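Garkow Skulden Stage Monitor Wedge

The Skulden is a passive floor monitor for vocalists and small touring acts. It uses a single 10-inch coaxial driver in a birch plywood cabinet with a perforated steel grille. Rated power handling is 158 W continuous and 600 W peak.

The cabinet has two angles. Laid on its long side it suits a singer standing close to the microphone. On its short side it fires lower, for seated players and drummers. Rubber feet are fitted on both faces.

Inputs are two paralleled locking speaker connectors, one on each end panel, so cables can be run from either side of the stage. Up to two wedges may be linked from one amplifier channel, provided the amplifier is stable into the resulting load.
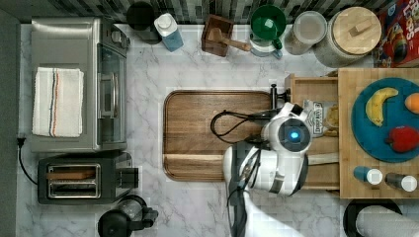
The crossover was revised in December. Units from the earlier run have a slightly brighter response in the upper midrange and can be matched to current stock with the Fortin filter preset, supplied on request. Mixing old and new units on one channel without the preset is not recommended.

The high-frequency section is protected by a self-resetting limiter. If the top end drops out during a show, reduce the level and leave the unit at the lower setting for a few minutes. Repeated tripping usually points to feedback or a clipping amplifier.

Replacement grilles, feet and driver kits are held in stock. The grille is secured by eight screws and comes off without disturbing the driver. Colour is black only.

Optional accessories
Gridico padded cover, grey, single
Gridico padded cover, grey, pair
Pole adaptor plate, 35 mm
Link cable, 2 m

Price: $266 each, excluding freight. Sold singly.

Hire stock is listed separately. Hire orders for weekend shows close at noon on Friday. Wedges are tested on return, and torn grilles or missing feet are charged at the parts rate.

Technical enquiries: Harvey Gagnon
Hire and freight: Petronella Cele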